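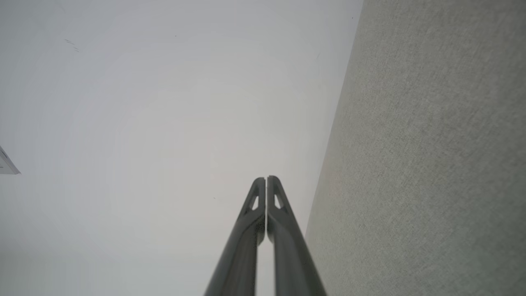
I have been painting the back bedroom ceiling in my head for the best part of a year, and last week I finally got the rollers out. Anyone who has followed this blog for a while will know I'll happily write three posts about skirting boards before I lift a brush, so I'm counting this as a triumph!

First, the colour. I wanted white. Simple enough, you'd think, until you stand in the decorating shop in Stodstead and find out how many whites there are. Some are a bit blue, some are a bit pink, some are basically magnolia with a new hat on. I brought home a fistful of cards and stuck them up with masking tape, and for days I wandered in and out with cups of tea, squinting. In the morning I liked the coolest one. By teatime I'd gone right off it and wanted the warm one. My friend Liudmyla came over, looked up for a good two seconds and said they were all the same. (She has a lovely house, so I didn't argue.)

In the end I went for the one in the middle, in the flattest matt they had. Matt is very forgiving on an old ceiling. Silk shows every lump and every bit of filler, and we have plenty of both, plus a crack that ran from the light fitting nearly to the window. I raked it out, filled it, sanded it, decided I'd made it worse and filled it again. The second go was much better, mainly as I'd stopped trying to do it with a butter knife.

Then the moving of the stuff, which took longer than the painting. That room is where everything goes when we can't decide about it. I found 13 picture hooks in a jar, a bag of curtains from the old flat, and the instructions for a sewing machine I gave away ages ago. Two boxes went to the charity shop and the rest got shoved into the middle under dust sheets, where it sat like a very dull iceberg.

As for the painting, my tips are few. Cut in the edges first and get on with the rolling while they're still wet. Use a pole, your neck will thank you. Don't load the roller up as much as you want to, or you'll be wearing it. I did two coats with a night in between, and I kept going back in with a lamp held sideways to look for thin bits. I found a few near the door and dabbed them, and then of course could see the dabs, so that corner had a third coat all to itself.

There are still one or two little marks I can pick out if I lie on the floor and look for them, which I have done more than once. I'm leaving them. The room feels taller, and the light comes in so softly now that I keep going up there for no reason at all.

Walls next, probably in October. I've already got the colour cards out and Liudmyla has been warned.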